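Urnent opens its workshop to outside visitors twice a year, and the February session was given over to hand-held grippers. We spoke to the lead engineer between two rounds of demonstrations.

The principle is simple enough. A person carries out a task with a gripper in each hand, and the recorded motion is later used to train a robot arm. "The arm never has to be in the room while we record," the engineer said. "That saves floor space and a great deal of setting up."

Urnent began with a single operator and now aims for 300 usable recordings a week. Each lasts 56 seconds on average. Asked what counts as usable, the engineer was brief: "The marker has to be tracked from start to finish. If we lose it for more than 9 frames, the take is thrown out."

Visitors from Herel and Tillman asked mostly about wear. The soft pads are the part replaced most often, after some 500 grasps, and the engineer would like to see that figure doubled. A harder compound was tried last year and dropped. "It lasted well, but it slipped on anything smooth." 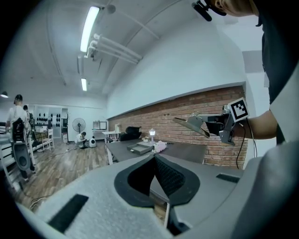 Cables were the other complaint. Operators move about a good deal, and a lead that catches on furniture spoils the take. A wireless version is being tested with Dorau, although the engineer would not give a date for it. "Battery weight is the problem. After an hour you feel every gram in the wrist."

The next session will cover calibration. Places are limited, and requests should go to the Urnent front desk.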